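Bruvent hand-held gripper, two-finger
Equipment notes for buyers
Stocked by Khondokar – hire or purchase

Price: 2,000 per unit, excluding VAT and carriage
Hire: 164 per week, two-week minimum
Lead time: 18 working days when out of stock
Spares: finger pads, bushings, pivot pins, strap
Sold in: singles or matched pairs

Read this before you ask for a quote

Most product pages for this kind of kit are written by people who would like you to buy it. We would like you to buy it too, but we also run the returns desk, and we have had enough of these come back in nearly new boxes to want a word first.

The Bruvent is a hand-held tool. An operator holds it, squeezes it, and does ordinary jobs with it while the movement is recorded. The recordings are then used to train an arm to do the same jobs. If your plan is to buy one on Monday's budget and have a packing line running without staff by the end of the quarter, please stop reading and spend the money on a better conveyor. The gripper is the cheap part. Operator hours, storage, checking the recordings and the arm itself will all cost more, and none of them are on this page.

What comes in the box

One gripper, one wrist strap, one spare set of finger pads, a charging lead and a printed guide. The guide is thin. A longer one can be downloaded, and it is better on setting up than it is on looking after the tool once it has been used.

There is no carry case. We think there should be, at this price, and have told the maker so. Khondokar sells a padded one separately, but any tool case with cut foam will do the same job for less.

What the brochure says, and what we would say

"Ready in minutes." The tool is. Your bench, your lighting, your list of tasks and your people are a different matter. Allow two days before you get recordings worth keeping, and expect to bin the first lot.

"Works with any arm." It works with any arm you are willing to write the software for. Sarkiner supplies a mounting plate and a basic driver for its own arms, and those are the only ones we have set up ourselves. If you own something else, ask its maker in writing and keep the reply.

"Low maintenance." Fair, up to a point. The linkage is simple and can be cleaned with a dry cloth and a small brush. Bushings wear, though, and a worn linkage closes with a bit of play in it. You may not feel that in the hand, but the arm will have to live with whatever was recorded. Check for side-to-side movement at the start of every shift and write it down somewhere.

"No training needed." We disagree with this one completely. Two people given the same tool and the same task will do it in two different ways, and one of them will be rushing. Budget for somebody to sit with new operators.

Buy or hire?

Hire first. We earn less from it and still say so. A month on hire will show whether your tasks suit a two-finger grip at all, and a good many don't. Flat card, loose cables and anything that needs twisting with real force tend to cause grief. Hire charges are not taken off a later purchase. We know other suppliers do that, and we suggest you compare their starting prices before getting too pleased about it.

Standudent, the matching software for sorting and labelling recordings, is a separate yearly licence. The trial version is enough to judge it by. Don't sign up for the full licence until you have recordings to put in it.

Will it hold your goods?

Finger pads deserve more of your attention than the headline price, as they are the part that touches the stock and the part that brochures skip over. Ask for a trial using your own packs, and make them the awkward ones. A rigid box tells you very little. A soft plastic pouch, slightly crumpled, clamped upright between the two fingers with a thin dark reddish pad between them, is nearer to what most packing rooms handle.

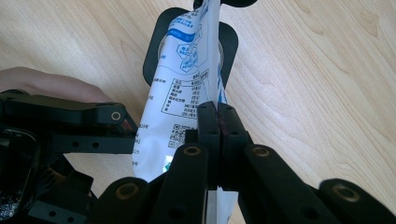

Printed packs are where we would spend the test day. It is easy to treat a pouch as a simple shape to be picked up, but if your own line has to scan it, then where the fingers close matters as much as whether they hold. The one being gripped has a nutrition table in a ruled box, a small QR code underneath and a tiny holographic sticker below that, so there is plenty on a single face that a scanner or an inspector might want left clear. Decide which areas of your pack must stay uncovered, mark them on a sample and show it to your operators before they record anything. Then try the same task with packs that are full, half full and badly creased.

Costs people forget

Replacement pads, sold in pairs. Return carriage on hire units. Disk space, which fills up faster than anyone's spreadsheet allows. A second gripper, if your work needs both hands. A bench that can be left set up overnight.

Warranty and returns

Twelve months on the linkage and housing. Pads and bushings are treated as wearing parts and are not covered. Unused units can be returned within the period shown on your invoice, less carriage. Used units can't, and we do look.

Orders placed in August take longer, as the maker's workshop closes for part of the month. Send us your task list with any enquiry, even a rough one, and we will tell you if we think the tool is wrong for it.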